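Week 5: two grippers, one very tired laptop

So on Thursday Lucinda Baptiste and I finally swapped the Kuna gripper for the Cledow one, same arm, same Bouchard controller. I was rooting for the Kuna (it's lighter and I'd already written all the code for it!) but I tried to be fair and gave both the same nine pickups.
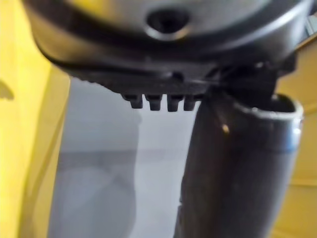
Wrist camera view: the row of short teeth under the housing, with the dark tube on the right.

The Kuna dropped the foam block twice and the Cledow dropped nothing, which hurt a little. It's slow though, and I had to redo the approach height in every script. My log for the afternoon ended up at 3,522 lines, mostly the controller complaining about timeouts. The wrist view is softer than I'd like past the teeth, so next I want to play with focus before we run the heavier parts.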